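Draft two, written fast, November

**The Ferry Ticket**

Rizwan Mondal missed the 6:20 ferry to Amance by the length of a parking lot. Ran anyway. Ran with the envelope in his teeth and one shoe untied, past the bait shop, past the man hosing down the ramp, and got to the chain in time to watch the gap of water open up.

Next boat, 8:05. His mother's house went to the bank at nine.

He had $2,483 in the envelope. The bank wanted that plus 355 more, and the 355 was on the other side, in a coffee can, in a kitchen, under a sink. He knew exactly where. Behind the bleach. She'd told him on the phone in the voice she used for recipes.

He sat down on the bench. Stood up. Sat down.

The waiting room had one heater and one other person in it, a woman with a cello case who was asleep or pretending. On the wall a timetable, a map of the islands, a poster for the Lurkusent fair with the dates torn off. He read all of it twice. He thought about the kitchen. The table where he'd learned long division, wood, stripes in it, his mother's hand flat on the grain while she waited for him to carry the one. She never helped. She just waited, and the waiting was so loud you got the answer to make it stop. 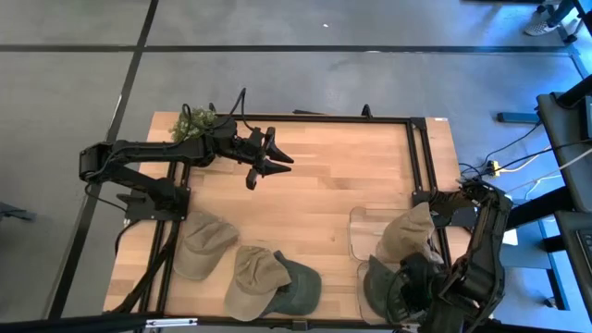
You should have come last night, the woman said, eyes still shut. There's a nine o'clock boat last night, it's always half empty.

"I was working last night."

"Everybody was working last night." She opened one eye. "Who's sick?"

"No one's sick. It's a house."

"Oh, a house." She closed it again, like a house was a thing that would keep.

He went outside. Cold, salt, diesel. Gulls on the pilings. He called his mother and it rang and rang, and he pictured her out in the yard with the hose, talking to the tomatoes that had been dead since the first frost. She talked to them anyway – said they were resting. He called the bank and got the recording. He called his brother in Czerwiński and his brother picked up and said what, and Rizwan couldn't think how to start so he said nothing, never mind, go back to sleep.

"Is it the house?"

"Yeah."

"Did you get it?"

"I got most of it."

Long breath on the line. "I sent her 807 in the spring," his brother said. "She tell you that?"

She had not told him that.

"She said it was for the roof."

Rizwan looked up at the sky like the roof might be there. There was no new roof. He'd been on that roof in September with a bucket of tar. So where was 807 dollars. So what was in the can.

He hung up without saying goodbye, which he'd feel bad about later, and went back in and stood by the heater till his knees were too hot.

She'd be folding laundry by now. She folded when she was scared. Towels in thirds, then undone, then thirds agian, and whatever slid off her lap she left on the floor till evening. 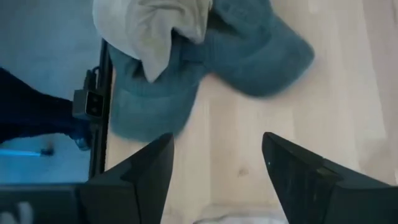

*Blue-green, on the floorboards.*

The 8:05 came in at 8:11. The woman with the cello let him go ahead of her.

"What's she like, your mother?" she said on the ramp.

"How'd you know it was my mother's?"

"You'd of sat still if it was yours."

Twenty minutes across. He stood at the rail the whole way, envelope inside his shirt, and counted it with his fingers through the cloth, and it kept coming out the same. The Ciltier light went by on the left. Then the church, then the hill, then the house on the hill with every window open in the cold, and somebody small on the porch, waving a dish towel with both arms.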